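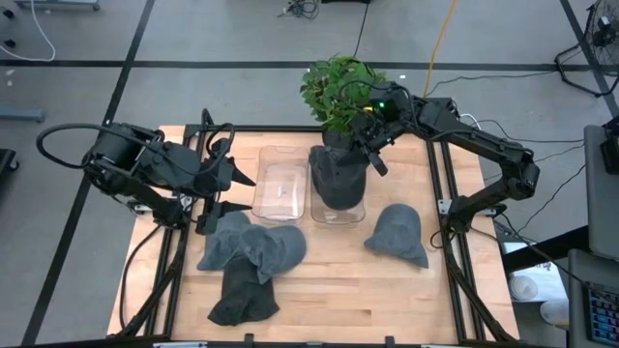

Butcher-block top, light finish, strips running horizontally.

Padisano Residents' Forum > Common Rooms > Oil or varnish for the shared worktops

n_degirmenci wrote on 1/28/20:
The house rules require that worktops in the common rooms be refinished every September. The present rule names mineral oil. I propose that we amend it to permit a hard varnish. The last oiling closed both rooms for 21 hours, and residents in the Tumness building complained in writing. I would welcome comments before the wording goes to the board.
Nurhan Değirmenci, House Rules

V.Keskin replied:
I must object. Varnish on a surface that receives knives and hot pots will chip, and a chipped top has to be sanded across its full length. Oil can be renewed in one spot by any resident with a rag. The Kerkness building varnished its tops and was billed $600 for stripping them.

marloes_vdl replied:
With respect to Mr. Keskin, the Kerkness tops were varnished over old oil, against the instructions on the can. That bill should not be held against the product. I do share the concern about knives. Could the rule require cutting boards?

V.Keskin replied:
The rule already requires cutting boards. See section 4. I invite Ms. Van der Linden to visit the second-floor kitchen on any evening.

T_Tekin replied:
Please keep remarks to the subject. For the record, the quote from Kahraman for oiling both rooms was $157, materials included. We do not have a varnish quote. I would not support a change in wording until we do.

marloes_vdl replied:
Agreed as to the quote. I withdraw nothing on Kerkness.

n_degirmenci replied:
I have asked Kahraman for a varnish price and will post it in this thread. Would members accept oil in the kitchens and varnish in the hobby room? The two need not follow the same rule.

V.Keskin replied:
I could accept that for the hobby room only. My objection stands for the kitchens.

B_Tekin replied:
Does section 4 cover window sills? Ours was last oiled before we moved in.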